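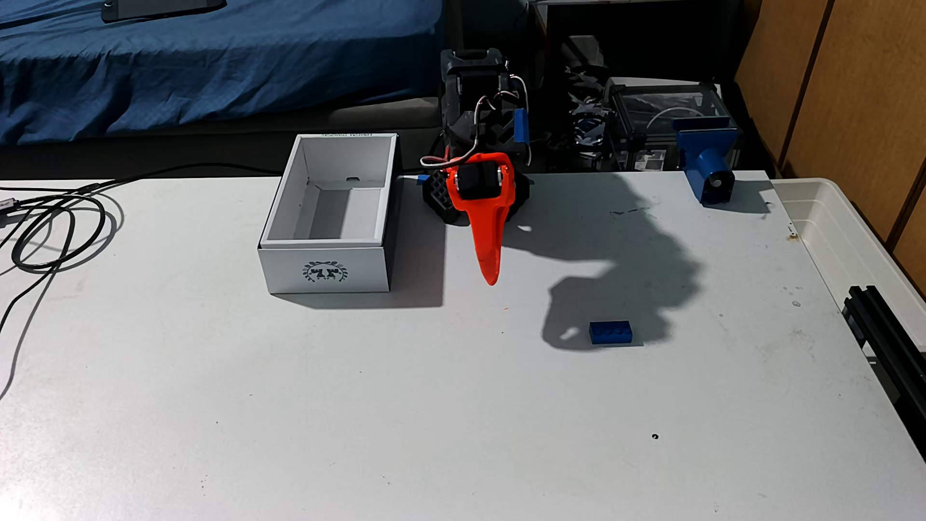 Photo: Edit Jakab

Gray scuffs on a white tabletop that won't wipe off

Asked by Edit Jakab, 20/10/2020
Viewed 2521 times
Filed under: Home > Furniture > Stains and marks

I have a Bondholm table with a white top that I bought secondhand in January. It gets used every day and over the months it has picked up a lot of faint gray marks. There are also small dark specks and a few reddish-orange dots. From across the room you don't notice, but when the light comes in low it looks dirty even right after I wipe it.

So far I have tried dish soap and warm water, glass cleaner, and a paste of baking soda left on for ten minutes. The soap did nothing to the gray. The paste took a little off one corner, but I got nervous and stopped. That corner now looks slightly different from the rest when I look along it, and I can't tell if it is cleaner or duller.

I don't know what the top is made of. The seller didn't know either and there is no label underneath, only a sticker with 309 on it. It feels smooth and a bit hard, and water beads on it.

My questions are:
Are the gray marks scratches or is it something sitting on the surface?
Is a melamine sponge safe here? A neighbor swears by them and my sister says they ruin everything.
Should I be treating the specks and dots differently from the scuffs?

I don't need it to look new. A new one is nearly 400 dollars and I'm not going to spend that.

Answers (3)

Merrick
Accepted answer

Start with your fingernail. Run it across one of the gray marks with your eyes closed. If you feel nothing, the mark is most likely stuff that rubbed off onto the table from something harder or softer than the finish. Metal does this, so do rubber feet, belt buckles, the unglazed ring on the bottom of a mug. If your nail catches, it is a scratch with dirt in it. You can get the dirt out but the groove stays.

For rubbed-off marks, go in this order and stop when something works:

Plain white eraser, the soft kind for pencil. Rub lightly and brush off the crumbs. This gets a surprising amount of rubber scuff.

Rubbing alcohol on a cotton pad. Try it underneath or on the edge first and look at the pad. If white comes off on the pad, you have paint or lacquer and you should stop there. If the pad stays clean or only picks up gray, carry on. Open a window.

Cream cleanser, a very small amount on a damp cloth, light pressure, rinse twice. I use Brillata but the store brand I had before was about the same. This is the one that shifts metal marks.

About the melamine sponge, you and your neighbor and your sister are all partly right. It is a very fine abrasive. On a matte surface used wet with almost no pressure you will probably never see a difference. On a glossy one it leaves a dull patch that shows up in exactly the low light you describe. Your baking soda corner may be the same thing on a smaller scale. I would keep the sponge for last and I would not use it on the whole top.

The specks I would try to lift before rubbing. Lay a wet cloth over them for five minutes, then push with the edge of an old plastic card held flat. If they are dried drips they will pop off. For the orange dots, wet cloth first, then alcohol. If they don't move after that, they could be a dye stain, and a second round of cream cleanser is as far as I'd go.

Comment from Edit Jakab: Thank you. Nail test: most of them I can't feel. Two I can. The eraser worked on the lighter ones near the front and the cream got most of the rest. Pad stayed white with the alcohol. Haven't done the dots yet.

Comment from Merrick: Good. Leave the two you can feel.

Grokis
2 votes

Toothpaste. Regular white paste not the gel. My mom did our kitchen counter with it for years and it was fine

tall_pines_88
0 votes

I'd skip the toothpaste. Some of it is gritty and there is no way to know how gritty from the tube, plus you will be rinsing it forever.

Whatever you end up using, dry the top afterward with a clean towel instead of letting it air dry. Half of what I thought were scuffs on my desk was cleaner residue. I had been spraying on more every weekend and making it worse. A cloth with water and a splash of white vinegar took it off, then plain water, then dry. Don't do the vinegar if it ever turns out to be stone.

Also put felt pads under anything that gets slid around. Check them every so often, they pick up grit and then they scratch too.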